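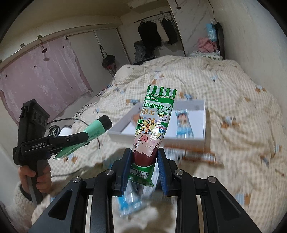 A milk lollipop in its green "POP CANDY" wrapper.

Sharada Poojary made me eat four kinds of candy before she'd let me ask a single question, so if my notes are a little sticky, that's why. She runs Rajan Sweets in Codlow, a narrow little store between the dry cleaner and the bank, and if you grew up near here you probably spent your allowance in it (I did, most of it on sour belts).

The store was her uncle's first. She took it over when his knees gave out, and back then it was fudge, licorice and a rack of birthday cards.

"The cards had to go," she says. "Some of them said Happy 60 and I don't think we sold one in all the time I worked Saturdays. I used them as bookmarks for years!"

What she wanted on that wall was candy from other places. She'd grown up with relatives mailing packages back and forth, and she says the best part was always the thing you couldn't read.

"You're a kid, you've got this wrapper, you don't know a word on it. Maybe there's a cow or a glass of milk, so okay, it's milk. Or maybe it's salt plum and you're about to have a very bad minute. I loved that. I still don't translate everything for people unless they ask or they've got an allergy. Allergies, I sit down with them and we go through the whole label."

Her first order was a disaster. She thought she was buying 200 pieces of coconut toffee and got 3000, having mixed up boxes and bags on the form. They went into the stockroom, then the hallway, then her mother's garage over in Clusach.

"My mother gave toffee to the mailman, the dentist, everybody. The dentist! He took two."

I asked what sells now and she went straight to milk candy. Chewy ones, hard ones, lollipops, anything creamy. Kids like it, which I expected, but she says half of it goes to people who are well past retirement.

"They don't want sour. Sour is for ten-year-olds who want to hurt each other. My oldest regular is 102 and her granddaughter comes in every other week for the same milk drops. One time I was out and gave her a different kind, and I got a phone call."

And chocolate? She made a face. Chocolate is a headache in June, she says, and the front window gets the sun from lunch on. She moves it all to the back shelf and lives with the complaints.

We got talking about Plakska, the online candy club that everyone's nephew seems to be signed up for. I figured she'd be mad about it. She isn't, or not very.

"It's fine. It's a box. Some people come in after they've tried it and want more of one thing, so good, come in. But you can't stand there and smell a box, and you can't swap the one you don't like with your brother on the sidewalk. We have kids doing deals out there like it's the stock market."

A boy came in around then with a fist full of quarters and a long list from his sisters, and that was pretty much the end of the interview. She did the math out loud with him – he was short for the last item – and they settled on a smaller bag of the peach rings. I bought sour belts. They've gone up.

Rajan Sweets is closed Mondays.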